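Speaker notes – Leader knots for surf and pier anglers
Club evening talk, September
Laurinda Vilela

Running order: opening, why leaders fail, the FG, the double uni, the short break, testing at home, leader lengths, questions. Keep the opening short. Last time I spent too long on it and had to rush the double uni.

Opening

Good evening. I fish mostly from the beach and the harbor wall, mostly for bass and bream, and I've been tying my own leaders since I was a teenager. I'm going to talk about joining braid to a leader. I'm not going to talk about hooks or lures. If you want to know about lures, Eduardo Sequeira is giving that talk next month and he knows far more than I do.

Tell the story of the bass at the end of the wall. Keep it to the facts: dusk, falling tide, a good fish on for several minutes, then slack line. When I reeled in, the braid had a little curly tail on it and no leader. The curl means the knot slipped. If the braid had been cut on a rock the end would have been fuzzy. Ask who has had a curly tail. Wait for hands.

The point to make here is that the end of the line tells you what went wrong, so look at it before you cut it off and retie. Most people are annoyed and cut it off right away. I did that for years.

Why leaders fail

Three kinds of line end to talk through. Pass the cards around while speaking. Start them on the left side of the room.

Card A, the curl. The knot slipped. Usually it was not pulled down hard enough, or there were too few wraps for thin braid.

Card B, the clean break right at the knot. The line was weakened there. Often it was pulled down dry and got hot. Wet your knots. Spit is fine.

Card C, the rough break well away from the knot. That is abrasion, and the knot did its job. Check the last few yards of braid with your fingertips before each trip, and again if you've been snagged.

Somebody will ask about bad line. It happens, but not often. Old line is more common than bad line. Mono left on a sunny windowsill all summer is finished. Braid lasts longer but the coating wears off and it starts to fray. I turn mine around on the spool after a season, so that the unused end comes to the front, and I get a second season from it.

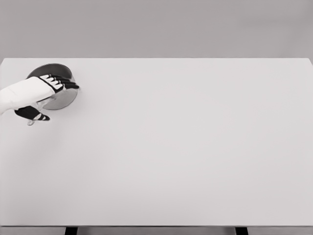
Gripping a round dish at the table's edge.

The FG knot

Ask everybody to take the practice cord from the envelope. Thick cord, two colors. White is the braid and blue is the leader. Mareike Eichhorn has the spare envelopes if anyone is missing one.

Say this slowly. The FG is a weave. The leader stays straight and the braid goes around it, over and under, until it grips like one of those woven finger traps. The leader never gets bent back on itself, so the finished knot is thin and goes through the rod guides without knocking.

Steps, one at a time, wait for the room between each:

Keep the braid tight. On the beach I hold the rod between my knees and put the free end in my teeth. At the table, loop it around a chair back.

Lay the leader across the braid.

Pass the leader over the braid and back up, then under and back up, swapping sides each time. Each pass lays down one wrap. Push the wraps close together as you go.

Keep going. For the practice cord, six or eight wraps are plenty. For real line I do more, and with thin braid I do more again.

Hold the wraps between finger and thumb and put a half hitch around both the leader and the main line of braid. Pull it snug.

Now wet it and pull the main braid against the leader, hard. On real line you'll see the braid darken as it bites. If it doesn't change color it isn't tight yet.

Trim the leader close. Then a few more half hitches around the braid alone, and trim the tag.

Walk around the room here. The usual mistake is letting the braid go slack halfway through, and then the wraps cross over each other. If that has happened, undo it and start over. It can't be rescued by pulling.

Abdul-Rahman Ayaaba ties it a different way, with the leader held still and the braid wrapped by hand. Invite him to show it if he's here. Both ways end up as the same knot. His is easier in wind, I think, and mine is quicker indoors.

The double uni

This is the one to know if your hands are cold or it's dark. It's fatter than the FG and it clicks through the guides, but you can tie it by feel.

Steps:

Overlap the two lines by a good hand's length.

Make a loop with the braid tag and wrap it through the loop and around both lines. More turns in the braid than in the leader. I do eight in the braid and four in the leader.

Wet it and pull it down until it's snug but not crushed.

Do the same with the leader tag going the other way.

Pull the two main lines apart until the knots slide together and meet. Then pull hard. Trim both tags.

Say that with a heavy shock leader for casting big sinkers I wouldn't use this one. The lump catches in the first guide on a full cast, and I've seen it take the insert out of a guide ring. For light lures from the pier it's fine, and it's what I teach kids.

Short break

Refill the kettle. Put out the second set of envelopes. Check the scale is zeroed.

Testing at home

Show the spring scale. It's a cheap luggage scale, nothing special. Tie one end of the joined line to a fixed point – I use the vise on my bench – and wrap the other end around a dowel so it doesn't cut your hand. Hook the scale on and pull steadily. Wear glasses. A knot letting go near your face is not pleasant.

Don't jerk it. A jerk gives a different answer each time.

Write down the number and how it broke. One test tells you very little. I tie the same knot 11 times, throw out the first one as a warm-up, and look at the lowest of the rest. The lowest is the one that matters. The fish doesn't get the average.

Laurinda Gouveia and I did this together last winter (yes, two Laurindas, get the laugh over with). Her FGs were more even than mine. When we compared, the difference was that she counts her wraps out loud and I was guessing. I count now.

Pass around the notebook. Ask for it back.

Leader lengths

Keep this part brief, people have strong opinions on it.

For lures from the pier, I use about the length of my rod, less if the water is cloudy. The knot stays outside the tip ring when I cast. For clear, calm water I go longer.

For surf fishing with a sinker, the shock leader has to be long enough that there are several turns on the reel when you cast. This is for safety. The leader takes the force of the cast. If the braid takes it and breaks, the sinker goes wherever it likes, and there are people on either side of you.

For rocks, go heavier before you go longer.

Spooling, if there's time. I put 300 yards of braid on the surf reel and half that on the pier reel, with a bit of mono underneath so the braid doesn't spin on the spool.

Changing the leader: I change mine when it's been nicked or when it's gotten too short from retying. Run it between your fingernails. If you feel a catch, change it, even if the bite is on. Especially then.

Questions

Likely ones, with answers ready.

Do I need a knot-tying tool? No. Some people with sore hands like them. Try a friend's first.

Glue on the FG? I don't. A drop on the last half hitches won't hurt, but it can go stiff and crack.

Can I skip the leader? With braid in clear water you'll get fewer bites, and around rocks you'll lose the fish you do hook. Over clean sand in rough water you might get away with it.

Fluorocarbon or mono? Fluoro for lures and rocks. Mono for shock leader, it's softer and knots better in the heavy sizes.

What about a swivel? Fine for bait rigs. It can't go through the guides, so keep the leader short.

If there are no questions, ask people to tie one more FG from start to finish without looking at the sheet and pull-test each other's.

Before leaving: collect the cards, collect the scissors, leave the leftover cord with Mareike for the junior evening. Line scraps go home with us, in the jar. None in the bin outside, the gulls get into it.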